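Reading time: 2 minutes

Skellov releases tray-clearing planner, and publishes its failures with it

Skellov today released version 2 of Animcombe, its planning software for robot arms that clear and load trays. The company makes a narrower claim than is usual in this business. Animcombe decides which object to pick up next, and where to hold it. It does not learn by watching, it does not understand kitchens, and it will not run a restaurant.

The release follows a test at the company's Emside lab, in which the planner was given 1,554 pick attempts on everyday tableware. It abandoned or dropped 30 of them. Skellov thinks that figure looks better than it should. The lab has steady light and a flat table, and the people laying out the objects had a fair idea what the software could handle. 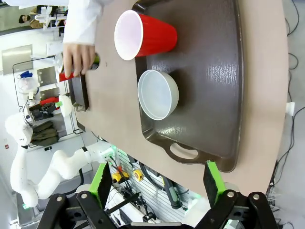

EMSIDE, May — Tableware is a good way to embarrass a planner. A cup lying on its side offers a different grip from one standing up, and a bowl in the middle of a tray can block the approach to whatever is behind it. Earlier versions of Animcombe picked the nearest object first and worked out the consequences later. The new version scores every object in view before the arm moves, then scores them again after each pick.

That costs time. Planning a single pick can take up to 900 milliseconds on the lab's own computer, and Skellov does not expect customers with older hardware to match it. Anyone who needs a fast line should probably look elsewhere for now.

The perception side comes from Qudah, an object-detection package that Skellov maintains separately. Qudah still has trouble with shiny surfaces and clear plastic. An update is planned, but the company is not giving a date, having missed the last one.

Animcombe 2 is available to existing license holders at no extra charge. The download includes the full test log, with the failed attempts left in, and the settings used at Emside. Skellov asks customers to run the test on their own trays before believing the numbers — and to send in the results, especially the bad ones.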